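Section 4: Hanging your work with the Wandholm rail

Welcome back! By now your rail should be up and level, so we can get on with the enjoyable part, putting your pictures on the wall.

1. Lay your framed pieces out on the floor and shuffle them until you like the order. Do take your time over this – moving a frame on the carpet is far easier than moving it on the wall.

2. Slide one hook into the rail for each cord. Anything wider than 46 cm needs two.

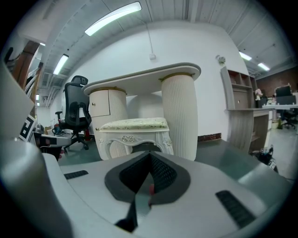 3. Clip the cord to the hook and give it a gentle downward tug until you hear the click.

Note: the cords come 207 cm long. Please don't trim them until the whole display is finished, however untidy the ends look in the meantime.

4. Hang the frame, step back to the far side of the room and have a good look. Small changes in height are made with the thumb screw.

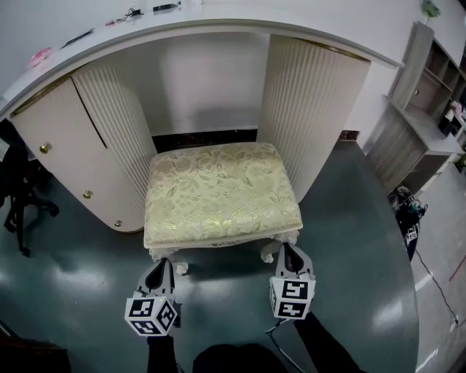 5. Once you're happy, tighten each thumb screw by hand. Pliers will strip the thread, I'm afraid.

Caution: never hang more than 14 kg from a single hook, and keep glazed frames away from doors that tend to slam.

Spare hooks are sold in small bags under part number 465. For canvases without a frame, carry on to Section 5.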